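Search this site Search Go

Fixing a grip fault at the Kurnusier sink station

Our two-arm dish setup stopped mid-task in January with a grip force fault, and the Besska controller offered its usual insight: "Error 70." If yours does the same during a handoff, start with the arms stopped and the speed limit at 7 percent.

1. Look at what the fingers are holding. Two grippers on one thin piece of metal will each insist on being in charge. 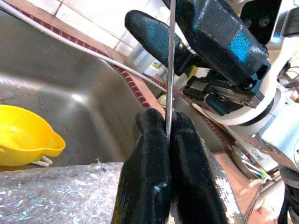
Both grippers at the same metal rod, over the sink.

2. Support the rod by hand and open one gripper only. Opening both is quicker, and so is the trip to the drain.

3. In Hakala, drop the closing force from over 500 to 400 on the receiving side. Save it. Save it again, as the first one is decorative.

4. Back both arms off until neither gripper is over the basin, and check that each cable can move freely. 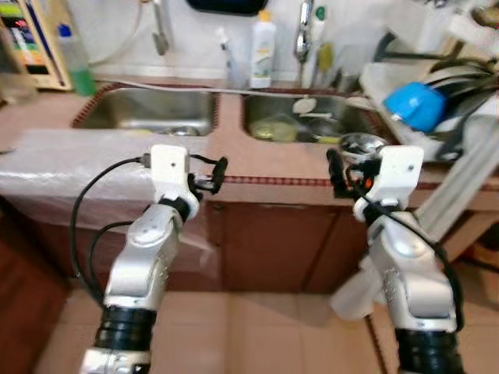

Both arms at the counter, cables looping down the outer sides.

5. Clear the fault in Sterach and rerun the handoff with a hand on the stop button. If Error 70 returns, recalibrate the fingers before touching the force again.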